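October, morning, upstairs workshop

Continue with the white vanity. Yesterday I only wrote down the order number (416) and went home, so I start again from the beginning and in the correct order.

**What it is.** Dressing table with oval mirror, cream-white finish, carved, from the Poirier sale lot. The client wants it used in the Govasport showroom as a place where customers try hair bands and caps. So it will be touched many times a day by people who are not careful. This is my main worry and everything below comes from it.

**Top.** Pale wood grain, a few faint knots. I first thought it was bare wood, but a drop of water stayed round on it for 20 minutes, so there is some finish. I don't know which one. I tried the alcohol test on the underside near the back, where it doesn't matter. The swab came out clean. So it is not shellac, or at least not shellac alone. Sheldon thinks it is a water-based lacquer, put on later than the white paint. I have no better idea.

Width of the top is 112 cm, measured three times because the old tape has a loose hook. Please use the steel one from now on, I put it in the first drawer of the bench.

**Backboard.** White with scrolls, and thin gold lines on the curls. The gold is the weak part. On two of the curls it goes away with a dry cotton bud if I press a little. With Pano wax (the clear one, not the amber) it stays. I did one small curl only, low on the left, and I will look at it again after the night before I do the others.

Things I tried on the gold, so that we don't repeat it:

- dry brush, soft: OK, takes the dust, no loss
- damp cotton, cold water: small loss, stop
- damp cotton with one drop of soap: more loss, do not do this
- Pano clear, very thin, with a finger: holds, slightly more shine than before

The shine is a question of taste. From the front I don't see it, from the side I do. I will ask the client before I go on.

**Mirror.** Oval, thick frame, with a rose carved on it. The fixing is my second worry. Two screws into the back and both turn without getting tight, so the holes are too big now. I filled them with hardwood plugs and glue from Ellham, and I must wait before I drill again. Until then the mirror is held by the lower support and by a strap behind. It is stable if you don't lean on it – please don't lean on it.

I also checked if the frame is plaster or wood, with a needle from behind. Resistance is the same everywhere and there is no white powder. I write "probably wood" and not more.

**Drawers.** The left one has a curved front and it sticks in the last part. I rubbed candle on the runners, better but not good. I think the side is swollen a bit, because we had much rain. I don't want to plane it now. If I plane in a wet month it will be too loose in winter, this mistake I made already with the small chest.

**Height.** For the showroom they asked if a person who stands can use the mirror without bending. I am 178 and it is fine for me. Sheldon Gauthier is taller and he bends a little. I propose to put nothing under the legs, only felt. With blocks it looks like a piece on a stage.

Top and mirror side, before the rest of the wax:

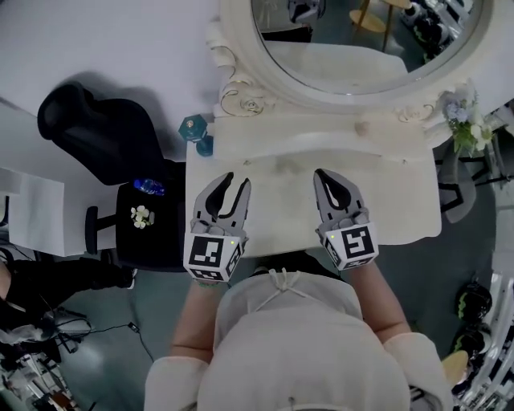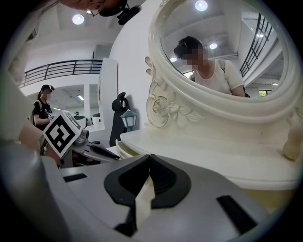 Time used until now: five hours, plus roughly 40 minutes for looking for the correct drill bit. I count the second part too, it is also work.

Materials used:

- Pano clear, less than a spoon
- hardwood plugs, two
- candle end
- cotton buds, many

Price to the client is not changed yet. If he says yes to the gold, I must add a day. All curls together are slow work and it is not possible to do it after lunch when the light goes to the other side of the building.

**Open points**

1. Look at the test curl tomorrow, first thing, with the side lamp.
2. Drill the mirror holes. Start with a small bit, and with somebody holding the frame. I don't do this alone.
3. Ask for a glass sheet for the top? It protects, but the wood grain is the nicest part and under glass it will look like an office. Sheldon is for the glass, I am against. Maybe clear lacquer, two coats, if we find out what is there already.
4. Felt for the legs. We have only brown. Need white or beige.

About point 3, I remembered later that the small sample board from the spring has the same round drop of water on it. It is on the shelf behind the clamps, with the label on the back. Compare before buying anything.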